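Home Entries Contributors Guides Contact

This site uses cookies to keep you signed in while you edit. Accept Settings

Contributor Guide
Section 4. Preparing and Submitting a Life Entry

4.1 Before you begin

The Pledoneck Memorial Archive publishes short biographies of people who were imprisoned, exiled or killed for their political or religious beliefs. Entries are written by relatives, former colleagues and fellow prisoners, and are prepared in Collgate, the Archive's editing system. A contributor account is required. Accounts are issued by the Poltthorpe office on receipt of a signed contributor form.

Have the following at hand:

- the full name of the person, in the original script and in Latin letters
- dates and places of birth and death, as far as they are known
- any letters, school records, court papers or notices you intend to cite
- the written consent of one close relative, where one can be reached

Note: An unknown date may be left blank. Do not enter a guess. Where two sources disagree, enter both and name each source in the Remarks field.

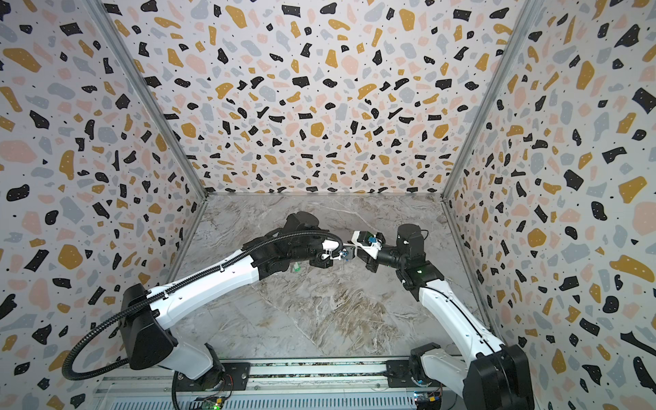 4.2 Creating the entry

1. Sign in to Collgate and select New Life Entry.
2. Enter the family name first, then the given names. Names used in hiding or in prison go in the Other Names field.
3. Select the country and town of birth. If the town has since been renamed, use the name in use at the time of birth and add the present name in Remarks.
4. Write the summary. It may not exceed 120 words and should state who the person was, what they did, and how they died or disappeared.
5. Select Save Draft. The system assigns an entry number, which should be quoted in all correspondence.

Caution: Drafts that have not been opened for 14 days are locked. A locked draft is not deleted, but only an editor can release it.

4.3 Writing the main text

6. Open the Main Text tab. The field accepts up to 2996 characters, including spaces.
7. Begin with childhood and family. Give the occupation of the parents and the number of brothers and sisters if this is known to you.
8. Continue with schooling, work, and any public or political activity. Name organizations in full at first mention.
9. Describe the arrest, trial or departure in the order in which events took place. Distinguish between what you witnessed and what was reported to you.
10. Close with the place of burial, if there is one.

Personal qualities and interests are welcome in an entry. Readers value knowing that a person sang, kept bees or was short-tempered at cards. Please support general praise with an incident or a remark that someone remembers.

Note: Quotations from private letters must be copied exactly, including errors. Translations are placed in a separate field below the original.
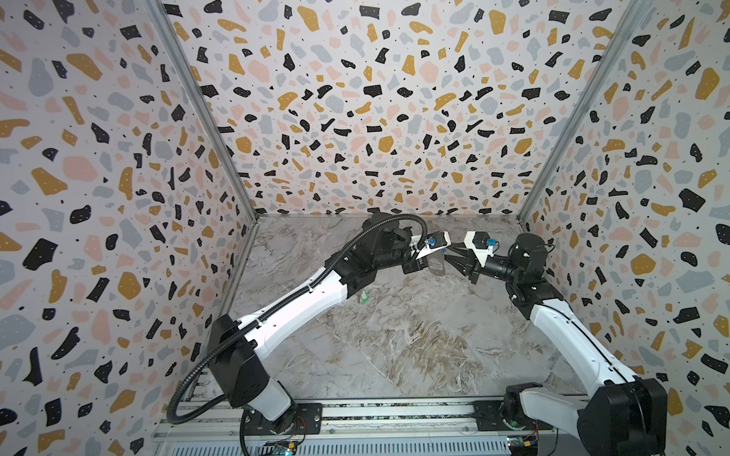

4.4 Protecting living persons

Caution: Read this part in full before you submit. Published entries are copied by other sites and cannot be recalled.

11. Replace the names of living relatives with their relationship to the person ("her younger brother") unless they have agreed in writing to be named.
12. Remove street addresses, telephone numbers and present places of work.
13. Where a fellow prisoner is mentioned, mark the name with the Shield button. Shielded names are visible to editors only.
14. If publication could place anyone at risk, select Hold for Review. The entry will then be read by Wellington Vasconcelos, Head of Contributor Safety, before any other editor sees it.

Children under the age of majority are never named, whether or not consent has been given.

4.5 Submitting and review

15. Select Check Entry. Missing fields are listed in red. Complete them or mark them Unknown.
16. Attach the consent form and copies of your sources. Do not send originals.
17. Select Submit. A receipt is sent to your registered address.

Each entry is read by 2 editors working separately. If their reports differ, the matter passes to Noémi Kovács, Senior Editor, whose decision is recorded in the entry history. You may be asked to supply further sources or to reword a passage. No change of substance is made without your agreement.
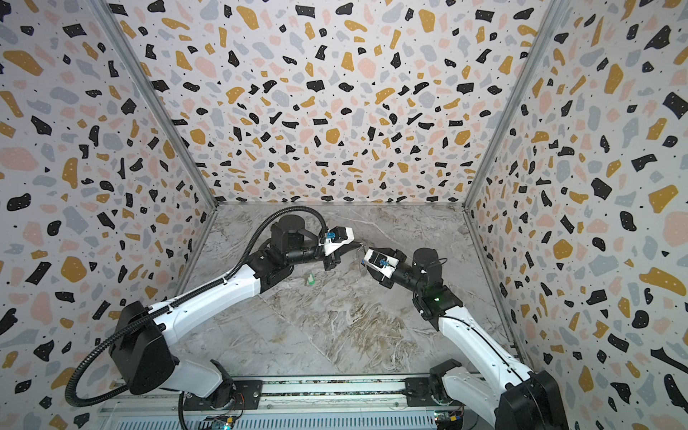 4.6 Corrections after publication

Corrections may be requested by any reader. Open the published entry, select Propose Correction, and state the passage concerned, the proposed wording and the source. Spelling and dates are normally amended without reference to the contributor. All other requests are forwarded to the contributor for comment.

Relatives who object to an entry as a whole should write to Edivaldo Holanda at the Poltthorpe office, quoting the entry number. The entry is withdrawn from public view while the objection is considered.

Note: Entries carried over from the former Brito card index have the letter B before the entry number. Many of these rest on a single source, and additional material is particularly welcome.

Section 4 last revised 14th April. For the use of photographs and recordings, see Section 5.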